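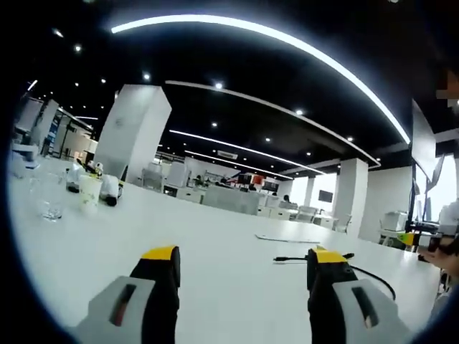
Threads > Work life > Office moves

Right, a thread about the big white table, because it's been on my mind all week and I've got tea and no plans.

We moved into the new place at Brivbridge on a Monday and I was told there'd be "a shared table for whatever". Whatever is doing a lot of work in that sentence.

It's long, it's white, it's properly glossy. Lovely when it's bare, I'll give it that. But every ring, crumb and thumbprint shows up from the other end of the room.

Things on it as of yesterday: a drinking glass, a paper cup with a bit of green on it, a white bottle with a black band lying on its side, a dark bottle standing behind the cup. A whole little drinks party down the left-hand side and I'd swear none of the guests have met.

Also a small white thing with black bits on. Albane says toy. Elsa says it's off a keyring. I haven't picked it up to find out (I think I'd rather wonder).

And a black charging cable, lying flat out in the middle like it's sunbathing. Whose?? I've asked twice. I asked in the chat, with a wave emoji and everything.

Behind that, a sheet of white paper or card. White on white, so I've put my elbow on it more than once before noticing it was there.

I do like the room, mind. The ceiling's painted black with loads of little round white lights in it, plus a long curvy strip of light that goes sweeping over the top. My mum Natália came up for lunch and said it was like eating a sandwich in an airport - she meant it nicely.

White columns all over though. I have now walked round the same one to get to the same table so many times that I say excuse me to it.

Anyway, the tidying. Divina and I gave it a go on Thursday. Plan was 90 minutes at the end of the day, whole table, start to finish. We did one end and then someone opened biscuits.

What did work: two trays from Lillau, one for cables and one for "is this yours". The cable tray filled up in a day. The other one has a single glove in it.

What didn't work: labels. I printed a neat one that said CUPS BACK TO THE KITCHEN PLEASE and somebody stood a cup on it.

Cleaning it, for anyone with the same kind of shiny top: warm water, tiny drop of washing-up liquid, then straight over with a dry cloth. I tried a spray first and got streaks you could see from the lift.

Rostislav (brother, has opinions, has never been here) reckons we should just get a darker table. I looked one up to humour him. 741 quid before delivery! So the white one stays and so does the cloth.

New rule starting next week - if you leave it on the table over the weekend it goes in the tray, and if it's in the tray for a fortnight it goes in my drawer. I already have two pens and a nice ruler out of this system.

The cable is still there by the way. If it's yours, come and get it, I'm two desks down from the kitchen door and I'm friendly before lunch.

Recent from this author
- Which plants survive next to an office window
- The Sýkora kettle, one month in
- I tried to fold a fitted sheet and lost
- Packing up the old desk: what I kept
- Soup flasks, a short and bitter thread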